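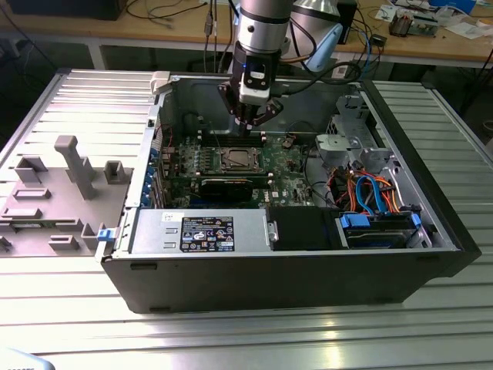

Zasska Parallel Rule 1064

A drafting rule for drawing boards, made by Droswood in Drinby. It runs on two steel wires fixed at the corners of the board and stays square as you move it up and down the sheet.

The blade is clear acrylic, 1064 mm long, and fits boards up to A0 in landscape. Both long edges are bevelled, so ink does not creep underneath. The rollers can be locked with a thumb lever at the left-hand end - left-handed users can swap it over with the small screwdriver supplied.

In the box
Rule with rollers fitted
Two wires, with tensioning screws
Four corner brackets
Screwdriver and fitting sheet

Weight: 485 g
Board thickness: 12 to 25 mm
Order code: ZP 288

Fitting takes half an hour or so. Run both wires before you tighten either one, and check the blade against a sheet of paper taped at the corners. Boards with a metal edge strip need the longer brackets, sold separately.

Clean the blade with a soft cloth and mild soap. Alcohol will cloud it.

The design is by Renato Belmonte, who taught measured drawing in Cabanatuan and wanted a rule that could be taken apart for repair. Wires, rollers and brackets are all sold as spares.

Price £112 including delivery in the UK. The shorter A1 model is out of stock and will be back in September.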